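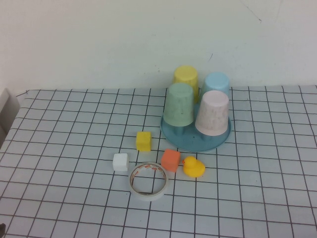 Replying to the unit of measure question from yesterday, with the original below. The Ceklow feed carries two quantity fields, and most dealer systems read only the first. For paper and toner this does little harm, as a ream is a ream and a cartridge is a cartridge. Breakroom and classroom goods are where it breaks. Take four pastel cups and a round teal tray. Sold as a set they are one SET with a piece count of five. Sold open stock they are two item numbers, the cups as EA or PK and the tray as EA. The feed allows all of these and does not check that the piece count agrees with the description.

On 4/14/26, a list member wrote:
> We moved to the Ceklow feed at the Grorkirville branch and
> imported the breakroom and classroom categories first. The
> import log shows no errors. Customers are now ordering 1 and
> getting a sleeve, or ordering 12 and getting 12 cases. Afridi
> shows the right cost but the wrong sell unit. Is this a mapping
> fault on our side, or is the feed wrong? Also, does anybody
> have a list of the affected item numbers?

It is both. Afridi maps field 1 (order unit) to cost and to sell unit by default. It ignores field 2 (pack content) unless the option "use content quantity" is on in the supplier profile. The option is off after a fresh install, and it is also turned off again by an upgrade, so check it even if you set it in September.

We have not found a way to make the log report this. From the point of view of the importer both fields hold valid values, so there is no error to write.

On the second question, I can only give our own result. We loaded 1,663 item numbers in the two categories. After turning the option on and running a full reload, 119 still had a sell unit that did not match the printed carton. Of those, 62 were items where the content field was blank and the importer filled in 1. The rest were a mix of CT used for carton and CT used for count.
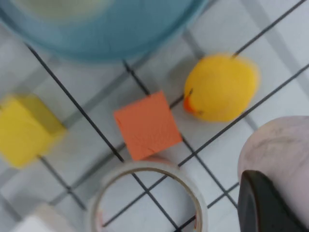 The blank ones can be fixed with a default rule by category. The CT ones cannot, and we corrected them by hand against the carton labels. I would not use a supplier price file as the reference for this, as ours was built from the same source and repeats the same values.

Our steps, in order:

1. Export the current sell units to a flat file and keep it.
2. Turn on "use content quantity" in the supplier profile.
3. Run a full reload. A delta load skips any record whose date stamp has not changed.
4. Compare against the export and sort by ratio of new unit to old.
5. Check everything with a ratio above nine by hand before the prices go live.

Step 5 is a local choice. Below that ratio our margin rules catch a bad price by themselves — yours may be set differently. 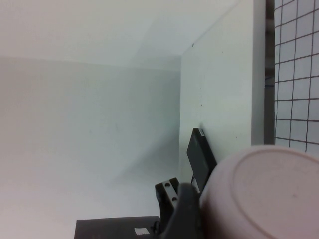

A related point on receiving. Once the sell unit is EA, the warehouse needs a scan label on each piece, and the feed has no field for label position. Flat-sided goods are simple. Round goods are not: on something like the pale pink piece, with a raised circular rim on its face, a label has to fit entirely inside the ring or it lifts where it crosses the edge. We ended up adding a local attribute in Afridi for usable label width and leaving it empty for anything that ships in its own printed box. It does not survive an export, so keep a copy elsewhere.

I sent the CT records to the Ceklow data desk with carton photos. The reply was that the code is set by the manufacturer and passed through as received. Fladosby users should be aware that their connector reads the same feed but rounds the content quantity to a whole number, which matters for anything sold by weight or length. I have not tested the current version of the connector.

If you can post the values of both fields for a few of the items shipped as cases, I can compare them with ours. Please include the unit code as sent, before Afridi translates it.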